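3.2 卓上の掃き取りにおける道具と小片の配置

掃除のなかでも、食卓や作業机の上を片づけるという仕事は、床の掃除に比べて論じられることが少ないように思う。床であれば、ごみは壁際や部屋の隅に寄り、掃く人はそれを追って歩いていけばよい。ところが卓上では、掃く面のすぐ隣に縁があり、勢いがつけば小片はたやすく床へ落ちてしまう。さらに、ちりとりとブラシと捨て場所とが、いずれも同じ狭い天板の上に同居しなければならない。本節では、Hestis課題群のうち「卓上の掃き取り」を取り上げ、道具の置き方と、すくう対象の性質について、少し丁寧に述べておきたい。

机には白い長方形のものを用いた。左端に捨て場所となるピンク色のプラスチック製の桶を、右側に手持ちのブラシを置き、そのあいだをちりとりの作業域とする。左から右へと道具が一列に並ぶこの配置を、以下では「Andden配置」と呼ぶことにする。ちりとりはベージュのプラスチック製で、皿が広く、柄が長い。皿の口を右に、柄を左に向けておくと、右から掃き寄せたものがそのまま皿に入り、持ち上げた後は左の桶まで向きを大きく変えずに運ぶことができる。毎日の片づけで自然にそうしている方も多いのではないだろうか。

すくう対象には、重さも手触りも異なるものをあえて混ぜた。細い棒状の小片、裏に研磨面のついた黄色いスポンジ、そして三角形に切った食パンなどである。パンくずや粉のような細かいものは、本節では扱わず、次節に譲る。

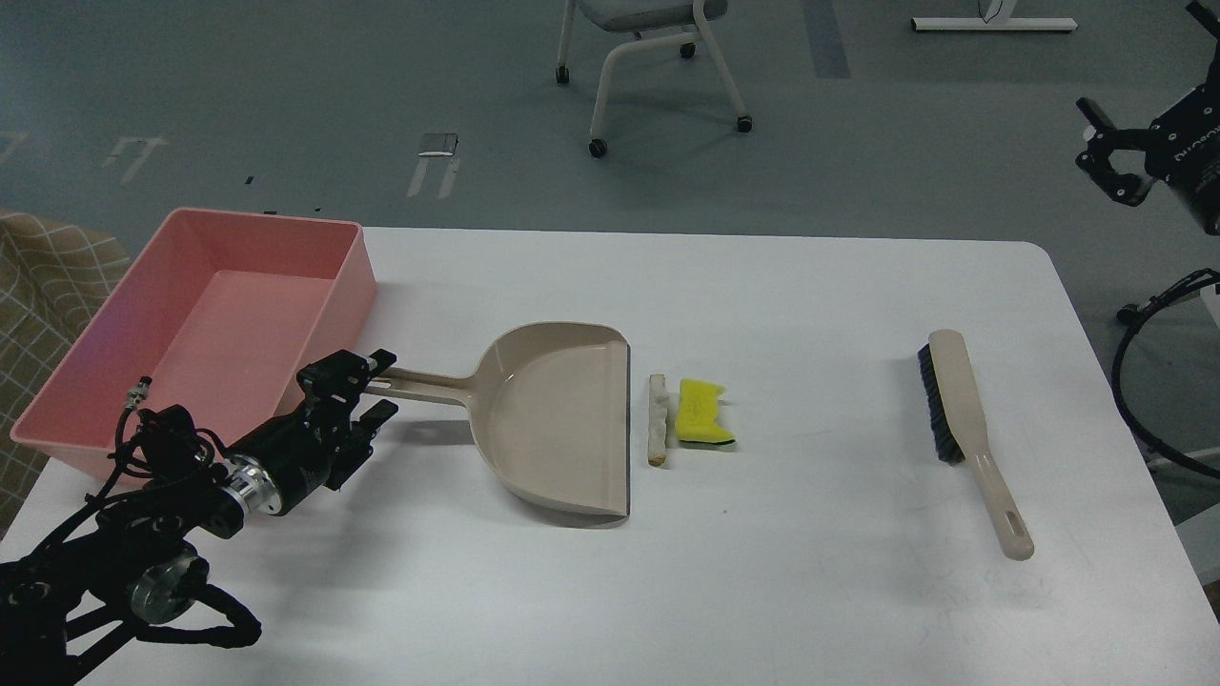
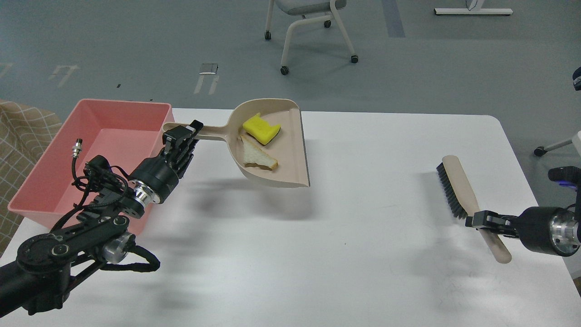
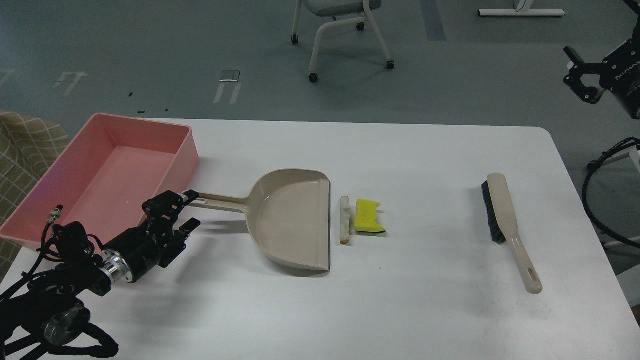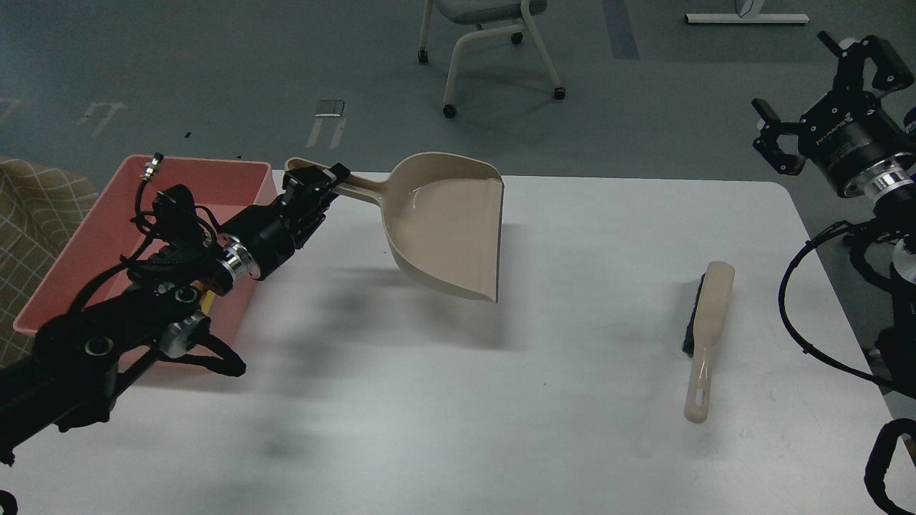
図4 白い机の上での掃き取り。いずれもベージュのちりとりとピンク色の桶が見える。

最終更新日：2026年4月26日

図4のうち一枚目と三枚目では、ちりとりは天板に平らに置かれ、皿の口のすぐ右に棒状の小片とスポンジが寄り添うように並んでいる。棒状の小片は縦向き、すなわち口の縁に沿う向きにある。この向きは、掃き取りにとって案外ありがたいものである。口に対して直角に置かれた棒は、先端だけが縁に引っかかって回ってしまうことがあるが、縁に沿っていれば全体を一度に押し込みやすい。一方、スポンジは小片に比べてかさがあり、縁を越えさせるにはブラシの毛先でなでるだけでは足りず、毛の根元に近いところで押してやる必要がある。

二枚目では、持ち上げられた皿のなかに食パンとスポンジが載っている。スポンジが奥、パンが手前にあり、パンの一部はスポンジの下に入り込んで、皿の傾きに沿うように斜めになっている。薄く平たいものと厚みのあるものとを一緒にすくうと、このような重なりがしばしば生じる。重なり自体は困ったことではないのだが、手前の平たいものが口のほうへ滑り出すおそれがあるため、運ぶあいだは皿の奥をやや低く保つのがよい。皿の側壁が立ち上がっていることも、横へのこぼれを防ぐうえで助けになる。

四枚目では、ちりとりは宙にあり、皿の口が机の中央付近で下を向いている。桶のなかには小さな黄色いものが一部だけのぞき、右手のブラシは毛のある側を奥に、柄を手前に向けて横たわっている。柄が手前にあれば次に取り上げるときに迷わずにすみ、柄の先に細長い穴があるので、片づけの際には掛けておくこともできる。一枚目のブラシも、斜めではあるが、やはり毛先を奥、柄を右手前に置いた形である。道具を使い終えた場所にただ寝かせるのか、次の一手を考えて置くのかという違いは、ささやかではあるが、続けて掃くときの楽さにかかわってくる。

桶の位置についても一言添えておきたい。三枚目に見るように、桶は机の左の縁からわずかにはみ出している。天板の中央を広く空けておくためには、この程度のはみ出しは許してよいと筆者らは考えている。ただし、はみ出しが大きくなると、スポンジのような軽いものを受けるぶんには差し支えなくとも、ちりとりの皿が桶の縁に当たったときに桶ごと傾きかねない。Andden配置では、桶の底の大半が天板に載っていることを条件とした。

Andden配置による掃き取りは、本課題群の全1,528件のうち113件を占める。対象の組み合わせごとの内訳と、皿に載せきれずに天板に残った小片の扱いについては、3.3節で改めて述べる。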